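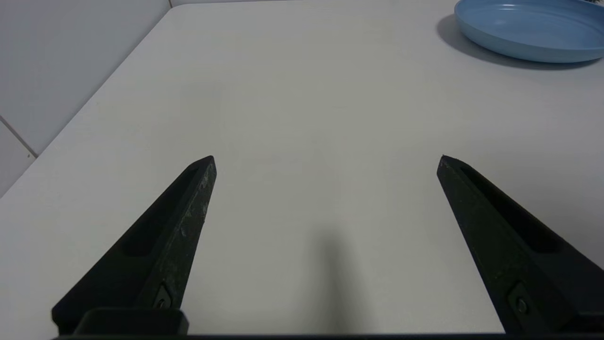

Are we there yet? (household robots, the annual argument)

Forum: Home Automation > General

gravyboatcaptain
Thursday again, which means my brother-in-law sent me another clip of a robot clearing a dinner table and the words "five years, tops." He has been sending me five years, tops since I had hair. Is there anyone here who has seen one of these do a real chore, in a real kitchen, without a guy in a lanyard standing just out of view?

millrat_22
Define chore. We run two Drakos arms at the shop in Ostport and they load blanks into a press all night without complaining or stealing my yogurt. If your chore is one part, same spot, forever, we got there a long time ago.

gravyboatcaptain
My chore is a sink my teenagers have used.

pilotlight
Then no. Plates are nasty. They're flat, they're wide, and a two-finger gripper has to catch the rim at a decent angle or it just shoves the thing across the table. A human slides it to the edge and hooks a thumb under without waking up. Getting a machine to do that on purpose took my old team most of a winter.

sudsandduds
Disagree with the gloom. I sat through the Trestance demo in February and it put 47 dishes in a rack and dropped one. My husband can't touch that number.

millrat_22
How long did it take?

sudsandduds
80 minutes.

millrat_22
lol

sudsandduds
So what? I'm not standing there. My dishwasher takes forever too and I've never once booed it.

pilotlight
Were they all the same dish?

sudsandduds
There were bowls.

pilotlight
Were they all the same bowl?

sudsandduds
...they were a coordinated set.

gravyboatcaptain
I own 16 plates and I don't think any two of them have met before.

odd_lot
I'll defend the slow ones. My mother has bad hands. If something could get a plate from the table to the counter, even at the speed of continental drift, she'd keep her apartment longer. She doesn't need it to fold a fitted sheet. I wish the Odulbridge people would quit with the backflips and sell me that.

pilotlight
Fair, and that's the version I'd bet on. One table, decent light, dishes it knows. What worries me is the first time it meets a paper plate with half a lasagna on it.

millrat_22
Still wouldn't buy one. Ours needs new fingertips more often than I need new boots, and it works indoors.

odd_lot
You're comparing a press line to a kitchen, though. How many plates is she going through?

millrat_22
Depends. Does she have teenagers?

gravyboatcaptain
She can borrow mine. They also drop one in 47, and they eat first.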